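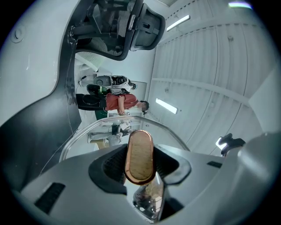

Tan oval pad with copper-coloured rim, close view

Hiltow Games
Progress report to the Trodongate Fund
Project: Nilsuwan (two-player fighting game, PC and console)
Prepared by Jinfeng Xia, production
3 Jul 2024

1. Where the project is now

The second milestone is delivered, with one part missing, which I explain in section 3. The build sent to you has 12 playable characters, of which nine have their final animation. The other three use the animation from the first milestone and will look stiff in comparison. Please do not judge Old Ferryman by his current walk.

All characters can now be thrown, blocked, knocked down and recovered in every stage. In the last report I wrote that the corner of the bridge stage was letting players fall out of the fight. This is repaired. A similar fault still exists in the salt market stage, but only when both characters jump at the same moment, and we have it on the list.

The move list has grown to 556 entries, counting the air versions and the versions with meter separately. It is more than we planned in the application. Lindalva Andrade, our combat designer, wants to remove a part of them before the balance work begins, and I agree with her. Many of the heavy kicks do the same job with a different picture.

2. Online play

We changed the network code to the Tasix library in the spring. The earlier code waited for the slower player, and in matches between distant cities the delay was felt in every button. With Tasix the game continues and corrects itself when the other player's input arrives. The correction must be done in the time of one picture, so the whole state of the fight had to be made smaller. This took longer than the programmers told me, and longer than I told you.

Matches are now stable up to 15 players in one lobby. The target in our agreement is 30. I expect to reach it in the next period, but the spectator mode will come after it and not together with it.

3. What is late

The story mode is late. Four chapters were promised and two are finished. The writing for all four is complete and the voices for the first three are recorded, but the short scenes between the fights need an animator, and our animators were busy with the characters. I decided to keep them there – a fighting game with a good story and unfinished fighters does not help anybody. The remaining two chapters move to milestone three.

The training mode is complete except the display of hit areas, which is shown wrongly for crouching characters.

4. Money

Spending is within the plan. Sound cost less than expected and the difference went to the network work. We would like your written approval for this change. No additional sum is asked.

5. Next period

Finish the three remaining characters. Reduce the move list and start balance work, with Lindalva leading it. Full lobby size. Chapters three and four. Repair of the salt market stage.

I would also like to know if the fund prefers the next build with a keyboard setup included, as the last one was only comfortable with a controller.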